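Search this site
Enter keyword
Go

Notes on the Annual Review of Household Knitwear

2019-12-30

The close of the year is the customary occasion in this household for a review of all knitted garments. The present post records the procedure followed and the decisions reached, for the benefit of those readers who wrote to enquire after last winter's entry on blankets.

The contents of both wardrobes and the landing cupboard were brought together in one room before any sorting began. Nineteen garments were set aside for washing by hand and two for repair. The remainder were judged fit for wear and required folding only. Moataz Younis kindly undertook the repairs, which concern a cuff and a side seam, and has asked to be allowed until the middle of January.

Striped knitwear continues to present particular difficulty. A plain jumper may be folded a little unevenly without anyone noticing, whereas stripes show every error at once. The method now adopted is as follows. The shirt is laid face down on a cloth and smoothed outwards from the centre. Each sleeve is brought across the back, and the sides are folded in to meet it. The hem is then taken up towards the collar in two stages - never in one, as this leaves a ridge across the chest.

Siham Fahmy has suggested in correspondence that knitted shirts should be rolled. This was tried for part of the autumn. The rolls occupied less of the drawer but loosened whenever it was opened, and the practice has been discontinued here.

It was further resolved that yellow garments be washed apart from the blues. Readers may recall the unfortunate matter of the pillowcases.

Items no longer required have been placed in a bag for Isla Halliday, who will collect it after the holiday. The drawers were wiped out and left open overnight before being refilled. The cedar blocks will be replaced in the new year.
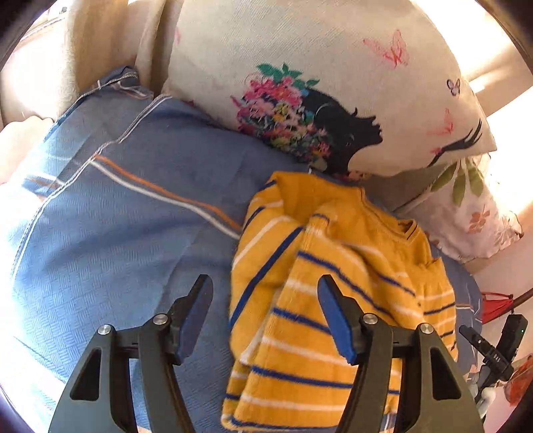

The mustard striped shirt on the blue cloth.

Recent posts
Blankets: A Winter Inventory
On the Storage of Scarves
The Landing Cupboard Reconsidered
Mending Wool at Home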